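# Pavley gallery: the cable fault

We fold cloth for a living at the moment, or at least we hold it up, look at it, and put it down again while a computer takes notes. The Pavley project records two-handed work with a pair of hand-held Usard grippers, and the recordings are used to teach a robot arm to do the same thing with less sighing.

In April the arm started letting go. It would reach for a cloth, close on it, lift it a hand's width, and drop it with what looked like complete confidence. Then it would carry nothing across to the far side of the board and set the nothing down very neatly. The first theory was friction, so we changed the finger pads. The second was the lighting. The third was the cloth, which was washed, and then replaced, and then the old one was brought back after the new one did no better.

The fault was in the left gripper's cable. Where it enters the body, the connector had worked loose enough to lose the jaw reading for a moment whenever the wrist turned outward. The logging software, faced with a missing value, wrote down "fully open." Anyone lifting a cloth turns the wrist outward. So at the exact point in each recording where a person held on, the file said they had let go, and the arm had learned this from us faithfully.

Of 815 recordings in the set, 486 had at least one of these gaps. We had looked at plenty of them. On video they're fine, because the video shows a hand holding a cloth. The jaw trace sits in a separate window that most of us kept minimized.

Some changes since then:

- The left connector was replaced, and both cables now have strain relief clamps from Ritetti. They're ugly and they stay on.
- A missing jaw reading is now logged as missing. A gap longer than 4 samples stops the recording and beeps. The beep is awful.
- Every session starts with a wrist-turn check: grip, lift, turn out, turn in, release, with the jaw trace open and a person looking at it.
- The arm runs at reduced speed in the Riis room until the new model has been through the whole drop test. Stay outside the tape while it's moving, even if it appears to be holding nothing. It has been wrong about that before.

The affected recordings are quarantined, not deleted. Please don't "just borrow a few" for training. This was tried on a Tuesday and cost us 6 hours. 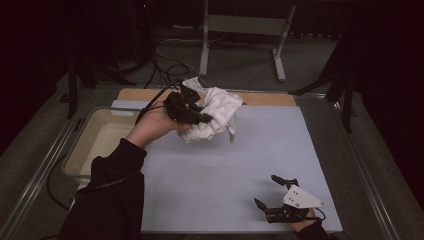

**FAULTS > CABLES AND CONNECTORS**

Left gripper closed on the cloth, with its cable running back over the wrist. The right gripper waits at the near end of the board.

Lifts like this one are where to look first in the jaw trace. If the cloth is up and the trace says "fully open," believe the cloth.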